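Speaker notes: School meals in Urkasbridge, second briefing
Grastus Catering Partnership
19/04/2022

Opening
Welcome members and head teachers. Thank the Sturen Centre for the use of the hall. State that the slides will be sent to all schools after the meeting and that questions will be taken at the end of each section.

Slide 1: Where the service stands
The partnership now provides a midday meal in 10 primary schools. In February the kitchens served 3,490 meals to pupils in the infant years. Of these, 544 were special diet meals, prepared under the allergy procedure adopted last year. Remind the audience that these figures cover infants only. Junior figures are being checked against the registers and will be reported separately.

Pause here. Heads may wish to note that the special diet figure counts meals served, and that one child may account for many of them.

Slide 2: Fruit at the end of the meal
Under the previous menu, fruit was offered as an alternative to a cooked pudding. Most schools reported that younger pupils chose the pudding. Under the present menu, fruit is served on three days of the week as the only sweet course, with yoghurt available on request.

Kitchen managers have asked for clear guidance on portions. The partnership's position is that a small portion, finished, is preferable to a large one returned to the hatch. Second helpings may be given where stock allows.

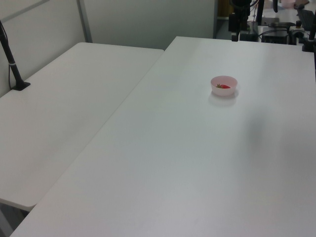
Seasonal supply remains the main difficulty. The contract with Leitão covers apples, pears and oranges throughout the year. Soft fruit is bought in smaller quantities and is subject to price changes at short notice. Schools are asked not to promise particular fruit to parents in newsletters.

Slide 3: Time at the table
Speak slowly through this section, as it drew the most comment at the first briefing.

In seven schools the infant sitting has been lengthened. Staff there report less noise and fewer unfinished meals. The remaining schools share their halls with physical education lessons and have not been able to move the timetable. The partnership does not propose to set a fixed length for the sitting. It does ask that no child be moved on while still eating.

If asked about supervision, refer to the staffing paper. Do not discuss individual schools.

Slide 4: Next steps
The revised menu will be sent to schools for comment before it is printed. Special diet forms must be renewed for every child, including those whose needs have not changed. Forms should be returned to the Urkasbridge office, marked for the catering desk.

Take questions. Leave the office contact details on screen until the hall has cleared.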